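The new worktable

13 Dec 2021
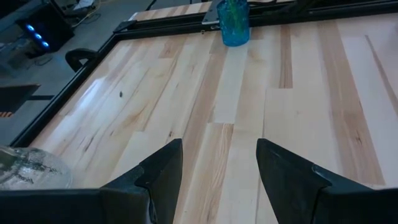

Pale strips, brown streaks and one small dark knot.

I've wanted a butcher-block table since May, and Jarmila Slanina finally talked me into one. I like that the strips don't match - some are nearly white, others caramel. The lacquer does catch the light on the left, so I may move the lamp. The textured glass bowl came from my aunt and stays out all year. Next job is oiling the old chopping boards, all 4 of them.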